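4. Preparar a mesa com a cobertura Clodico

Antes de começar, retire tudo o que está em cima da mesa e passe um pano seco.

4.1 Desdobre a cobertura branca com as linhas cinzentas viradas para cima.
4.2 Faça coincidir as aberturas da cobertura com as aberturas do tampo. Se ficam desviadas 2 cm ou mais, levante a cobertura e comece outra vez.
4.3 Alise com a mão aberta, do centro para fora. A borda de trás pode ficar ondulada, isto não é defeito.
4.4 Pendure o pano preto atrás da mesa. As dobras pequenas são permitidas.

Nota: a cobertura pode ser lavada a 40 graus, no máximo. Não usar ferro.

4.5 Espere 3 minutos antes de pôr a louça, para o tecido assentar.

Cuidado: não ponha louça por cima das aberturas. A peça pode virar e cair.

4.6 Coloque primeiro o prato lilás, na metade da frente da mesa, um pouco à direita do meio.
4.7 Coloque depois a caneca verde-azulada atrás, do lado esquerdo, de pé e com a asa para a direita.

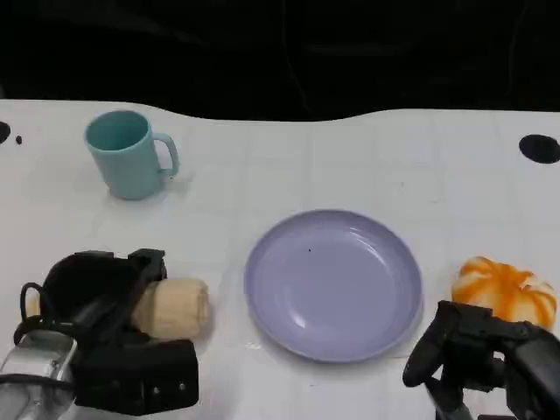
4.8 Para mudar uma peça de lugar, levante-a sempre com a mão. Se a peça é arrastada, a cobertura faz rugas e é preciso repetir o passo 4.3.

Nota: as manchas cinzentas leves saem com um pano húmido. Não esfregue sobre as linhas.

Revisão do texto: Andor Deák, 2026-03-24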